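Thread on surface cleaning of matte acrylic paintings, since the condition report template we use at Burkell is being rewritten and I have been asked the same questions several times this month.

1/ Acrylic emulsion films are soft at room temperature. They hold dust in a way that an aged oil film does not. A dry brush will lift what is resting on the surface and leave what has become embedded. Record the two separately in the report.

2/ The work behind most of these notes is a 30 x 32 inch canvas from the Dondier bequest, unvarnished, with large flat fields of a single blue. Flat fields are the hard case. Any change in gloss reads from across the room.

3/ Before any water goes near the paint, test for surfactant. Many acrylics carry a thin, slightly greasy layer that has migrated out of the film. It is water soluble. Removing it changes saturation, and whether that counts as cleaning or as loss is a decision for the owner and the conservator together, in writing.
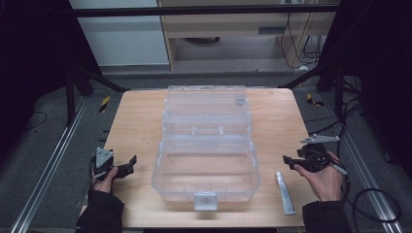 4/ Adjust conductivity before pH. Plain deionized water swells these films more than people expect. A buffered solution with some salt content, matched to the surface reading, swells them less. I take the reading with a small agarose plug left in place for a fixed time, and I use the same time on every plug.

5/ Swab tests go at the tacking margin first, then in one unobtrusive spot per color. The blue on the Dondier canvas gave no color to the swab. The red did, at once, with every aqueous mix in the set. The red areas were left at dry cleaning only.

6/ Rolling pressure matters more than the choice of solution. Burnishing on a matte film is permanent. If a swab drags, stop and use a fresh one — the fiber is already doing damage by the time you can feel it.

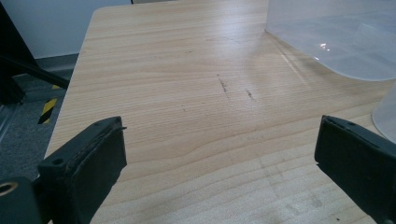
Tabletop, wood grain and surface marks.

7/ Silicone solvents are useful where water is ruled out. They evaporate slowly and swell the paint very little. They also remove very little by themselves, so judge them as a carrier. Check ventilation and local rules on use before ordering.

8/ On photographs: shoot raking light from the left and from the top, before and after, at the same angle and exposure. The Coetzee survey sheets have a box for lamp angle and it is usually blank. Fill it in. A before and after pair with the lamp moved is no use as evidence of a gloss change.

9/ Frames. The Flusia gallery crates came back in November with the glazing spacers compressed, leaving the acrylic sheet about 9 mm from the paint at the center. That is adequate for a taut canvas and poor for a slack one. Check tension before refitting.

10/ The revised template will have separate lines for dry method, aqueous method, conductivity reading, pH reading and dwell time. Older reports will not be converted. If you need to compare an old report with a new one, work from the images and treat the word "cleaned" with caution.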